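Koscombe talk, evening version – the T-shirt part
Speaker notes, July 2018, Malou Bisgaard

Good evening, thank them for coming out, say who I am (slowly, Malou, I always rush my own name). Ask who in the room has a drawer that won't close. Wait for the hands and put my own up too, I still have one in the hall.

Start with the Lykkegaard clothing shelves, as that's where I learned all this. When I came in they had 276 T-shirts in boxes and not one of them could be found without tipping the box out. Gunhild Hjaltadóttir had been asking for years for someone to go through them, and I said I would do it over a couple of evenings, which makes people laugh if I leave a little pause after it. I was there well into November.

Tell them that I'm going to talk for quite a while about one T-shirt. Some of you came for the closets and the linen, and we'll get there after the coffee, I promise, but the shirt has nearly everything in it that you need for the rest. If you can fold a shirt without thinking you can fold a pillowcase, and even the fitted sheet gets less frightening (it does! a bit!).

First point, the surface. Use a table. I know the bed is right there and it's a nice height if you sit, but the bedspread holds on to the cloth and you end up folding the bedspread in with it. A plain, smooth tabletop that you've cleared down one side at least. Put the finished pile on your left if you're comfortable that way, or on the right if you're not, only keep it on the same side all evening.

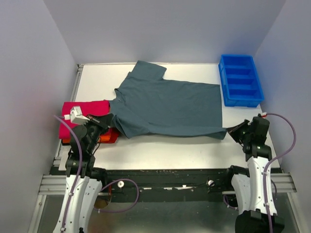
Shirt laid out sideways, finished pile at the left.

Leave this one up while I talk about laying out. I like to have the shirt sideways, collar to one side and hem to the other, and I know that's not how most of us were taught. My mother had the collar pointing away from her, always, and if you do too then please carry on, you can turn everything I say a quarter of the way round. Sideways suits me for the reach – I'm short, and a men's large the long way is a stretch for my arms.

Now the hem. Look at how long and straight the hem edge gets when it's pulled out from the corner. Talk about this properly, don't hurry. When I started I used to smooth from the middle with my palms, round and round, as if I was rolling out pastry, and all I did was push the wrinkles from one place to another. Pull the hem first and a good part of the body follows by itself. Then go up to the collar, which will be bunched, it nearly always is, and give that a little tug the other way. Sleeves after that.

Hold up the old gray one from my bag and do it once in the air so the back row can see. Don't explain while doing it. (Last time in Brerkia I talked and folded at the same time and folded it inside out.)

Second point, what to do when it goes wrong. You'll pick up a shirt and drop it down and it will land in a heap, with the collar and a sleeve together in one lump and the hem fanned out somewhere else. People want to rescue it from where it lies, tugging here and there. You can, and I do when I'm tired, but find the hem before anything else and the rest is much easier to read.
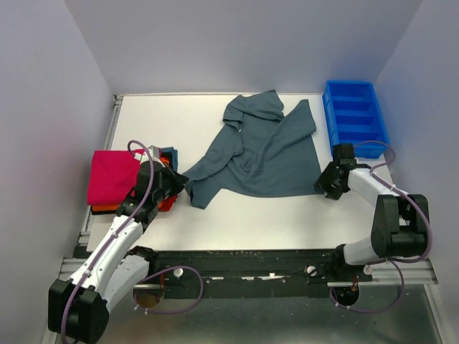
Hwa-young Seok: I go for the shoulders myself. Pinch both shoulder seams, lift the whole thing up, one good shake, and lay it down again. By the time you've found your hem I've done two.

She said that to me over the sorting table at Skakier and she's quite right about the two. I've tried it her way since, and for a thin summer shirt it's lovely. With a heavy cotton one I still find that the sleeves fold themselves under on the way down and then I have to go in after them. So try both ways at home. I would be interested to hear from anybody who has a third way, and we can take that in the questions.

Sip of water here.

Third point, hems and stitching, and this is the bit I get teased about. I think you should look at your seams when you fold. You have the thing in your hands anyway. Run the sleeve hem between your finger and thumb. On most T-shirts you'll feel two rows of stitching side by side, the double-needle hem, and where the cloth is turned back there's a soft little roll to it. When one of those rows starts to go you can feel it before you can see it.

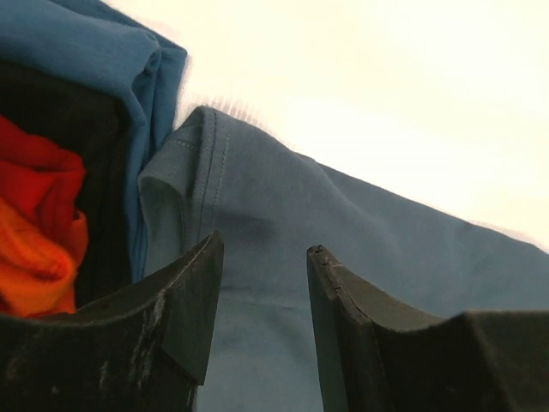 And if a row has gone, don't put the shirt in the pile. Have a spot for mending, a small one, so it can't grow. Ásdís Holst keeps hers on the back of a kitchen chair and mends when the chair is full, and I've taken that over with one change, that I have a stool. Two or three evenings a year with the radio on and it's done. For the stitching itself a plain stretch stitch on the machine is fine, or a backstitch by hand if the gap is short, and no, the thread doesn't have to match perfectly on the inside of a sleeve.

That hem also gives you something to fold by. Bring the sleeve in so the hem lies along the side of the body, then fold the side over it, and you have a straight edge without measuring. Then the other side the same. Then up from the bottom, in thirds if your drawer is shallow and in half if you have shelves. Let them try it now if there are enough tables. Walk round, be nice about it, don't refold people's shirts for them, Malou.

Fourth point, the pile. I like color together. At Lykkegaard we went by size first and color second, and at home I go by color only, with the pinks and reds and oranges in one stack and all my blues in another. Keep the folded edge facing you. A stack of eight or nine is plenty, more than that and it leans. If you've got a tray with compartments, save it for socks and small things, a T-shirt rolled up tight enough to go in there comes out looking chewed.

And when you've finished a batch, move it off the table before you begin the next one. I'm strict about this, as strict as I get. Carry the pile to the drawer, push the basket over to the side, and give yourself back the middle of the table.
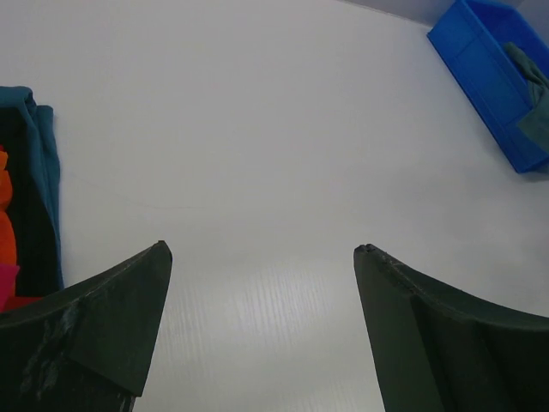 I do my batches small, whatever came off the line that day, and if there's been a lot I stop for tea halfway. Sigrún Snorradóttir does the whole week in one go, up to 52 pieces with the children's things, and she puts a film on for it. Either is fine. What I can't do is leave it in the basket and take shirts out from the top all week, I've tried to be relaxed about it and I'm not.

Ask for questions on shirts only, ten minutes. Somebody will ask about hoodies (hood down flat over the back first, then as for a shirt). Somebody will ask about hangers, and I'll say to keep that for the closets.

Then coffee. Remind them the cups are on the windowsill and to leave their practice shirts folded on the chairs, I need them again for the linen part.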